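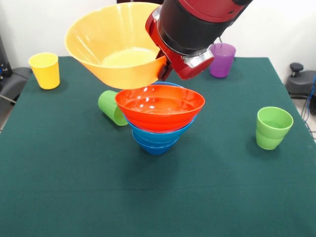
Abstract Sections References Cited by Metrics

4.2 Squad rotation between domestic and continental matches

The sample covers 1,858 league appearances by players whose clubs were also active in a continental cup in the same week. A rotation event is recorded when a player who started the previous league match is left out of the starting eleven for the next one while being fit and not suspended. Players returning from injury are excluded for the first two matches after their return, as their minutes are usually set by the medical staff and say little about the coach's priorities.

Rotation is low in the group stage and rises after the winter break. The rise is uneven. Clubs within reach of a qualifying place in their domestic league keep their usual lineup until the semifinal, whereas clubs in mid-table begin to rest starters one round earlier. Oltholm is typical of the second group: between its quarterfinal and semifinal ties it changed most of the back line for each league match but left the goalkeeper in place throughout. Iromlow, which still had a mathematical chance of a top finish, made no comparable change until that chance was gone.

Position matters more than age. Fullbacks and wide midfielders are rested first, followed by central midfielders. Center backs are rested less often than expected given their minutes, and the effect of age disappears once position is entered in the model. We had assumed the opposite when the coding scheme was drawn up in December, and the age bands were kept in the final model only so that the results can be compared with earlier work.

The gap between matches was measured in full days. With a gap of 2 days, 57 percent of regular starters in the mid-table group were left out of the league match. The figure falls with each extra day of rest. Travel distance was tested as a separate term and did not improve the fit – probably because long trips and short gaps tend to occur together in the schedule.

Two limits should be noted. First, lineups were taken from the Oteck match files, which list a player as available if he trained on the day before the match. Minor knocks are therefore undercounted, and some rested players may have been carrying them. Second, 11 matches were moved at short notice for television or weather. These were kept in the sample with their new dates, although the coach may already have planned the lineup around the old ones. Dropping them changes the coefficient on rest days only in the third decimal place.

The league results of rotated teams are taken up in Section 4.3. Points per match cannot be compared directly across the two groups, as the mid-table clubs met stronger opponents in the final weeks.

Related articles

Away goals and second-leg substitutions
Rest days and late goals in domestic cups
Coding lineups from the Ojo match archive

Published online 17 Aug 2022
Contact the editors | Copyright and permissions | Back to top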